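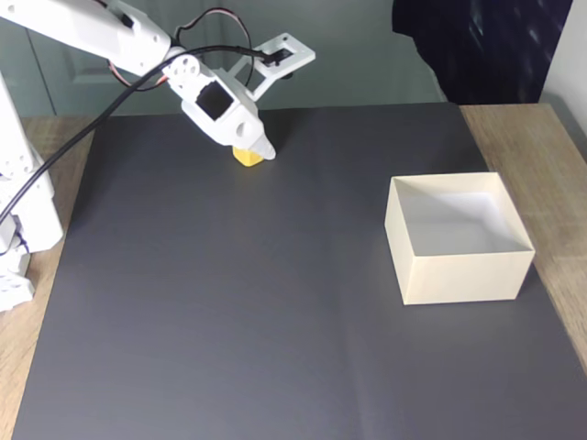

4. Does pausing the teacher help?

4.1 Setup

I'll start with the part of the method that gave us the most grief, which is how we collected demonstrations. The task itself is about as plain as tabletop manipulation gets. There's a block on the mat, there's an open box, and the block has to end up in the box. We picked it because we wanted any difference between two policies to come from the data they were trained on, and a task with a lot of moving parts would have buried that.

Each operator recorded 200 demonstrations on the same arm. Lovely Cruzado and Ariel Dagdag did the first two sets, and Kristine Lacson and Dexter Dimaculangan did the other two, so we had 4 operators in all. I stayed out of it. I'd written the training code, and I was worried I would drive the arm the way I knew the policy liked to be driven (Rutilio Ledesma, who wrote the logging tool, sat out too, mostly because he was busy fixing the logging tool).

Recording ran through Rirach, our in-house teleoperation package. It saves joint positions, gripper commands and camera frames on one clock. Early on we had frames arriving late relative to the joint readings, and a policy trained on that data would close its finger well before it got anywhere near the block! We threw those recordings out and started over in March with the fixed version. Nothing from the earlier batch shows up in any result in this paper.

4.2 What we mean by a pause

When people teleoperate a small arm they stop a lot. They stop right before the grasp to check that they're lined up, and many of them stop again over the box before letting go. To the person these stops are thinking time. To a policy that only sees the current picture and the current joint angles, they're a bunch of examples where the right thing to do is nothing, and it learns that lesson very well. Anyone who has watched a cloned policy hover over an object forever knows the look.

Figure 3. The workspace, with the arm, the block and the open box on the mat. 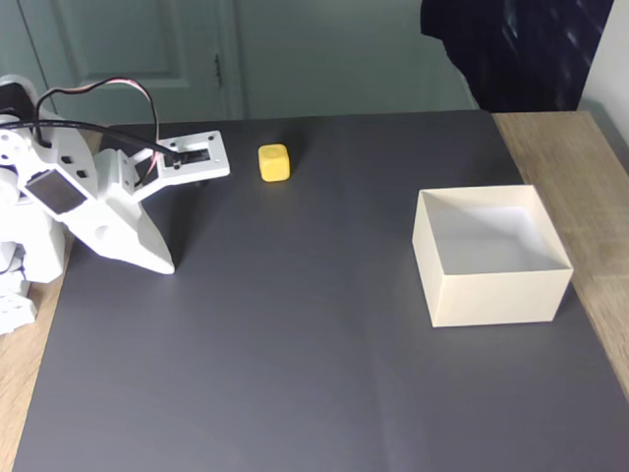
The usual fix is to cut the pauses out after the fact. We did that as our first baseline, dropping every stretch where no joint moved past a small threshold. It helps, but it also cuts stretches you want to keep. The gripper on our arm closes slowly, and while it closes the other joints sit nearly still, so a careless filter eats part of the grasp. Our second baseline leaves the recordings alone and has the policy predict longer chunks of actions, with the hope that a chunk is long enough to carry it through the stop.

Our own method, which we call Moltia, keeps the pauses but labels them. A small classifier looks at the motion before and after each still stretch and decides whether the operator was waiting on the hardware or just making up their mind. Frames of the second kind get a lower weight in the loss. They still teach the image encoder what the table looks like, so we don't lose the pictures, and they stop pulling the arm toward standing still.

4.3 Block placement

One thing I'd do differently. Operators were told to put the block down anywhere on the mat they could reach, and people turn out to have favorite spots. Ariel's set leans heavily toward the middle of the reachable area, while Lovely's is spread out nicely. We didn't correct for this in training. For evaluation we drew the start positions ahead of time with a script, and every policy got the same list, 5 tries per position, with the box kept where it was.

A try counted as a success if the block was inside the box when the arm went back to rest. A block that ended up leaning on the outside of the box wall was a failure, even when it was painfully close. We also logged hovering separately, as any stretch where the arm held still above the mat past the time limit with the task unfinished. I care more about that second number, frankly, because a policy can miss the box for all kinds of reasons that have nothing to do with pauses, like a bad estimate of where the block is or a finger that lands a little too far to one side. The hovering results come first in the next section, split by operator, and the success rates follow.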